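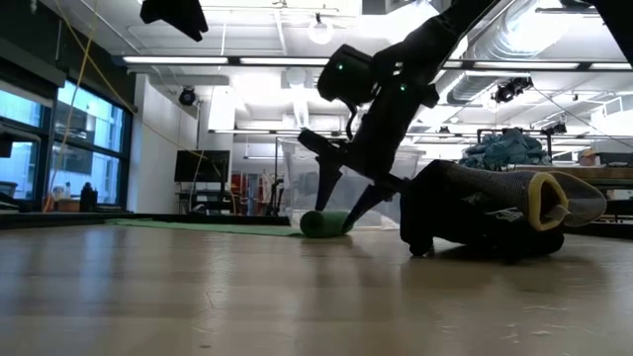

Green foam roll on the floor.

The last ferry to Trusonside left at 7, and she missed it by the length of the parking lot. The man in the ticket booth had already pulled down his blind. She sat on her suitcase and ate the second half of a sandwich.

Her father's house had sold in August. The buyers wanted it empty, so for 10 days she had carried things out to the curb and watched people from Lukel Street take them away. One woman took the bread box, came back, and asked if there was a lid. There was no lid.

What she kept fit in the suitcase – two sweaters, his razor, and the key to locker 1286 at the Fehr station. He had never mentioned a locker.

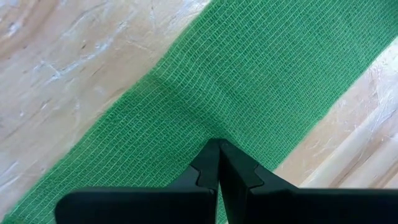
Green mesh on light wood.

She had gone there that morning. The locker held a paper bag with a pair of child's ice skates inside, still tied together by the laces. She had asked for skates the winter she was nine. He had told her the pond at Diko was not safe, and they did not talk about it again.

At dusk the wind came up off the water. She took the skates out and held one against the bottom of her shoe. It reached a little past the arch. Then she put them back in the bag and went to find out what a room cost.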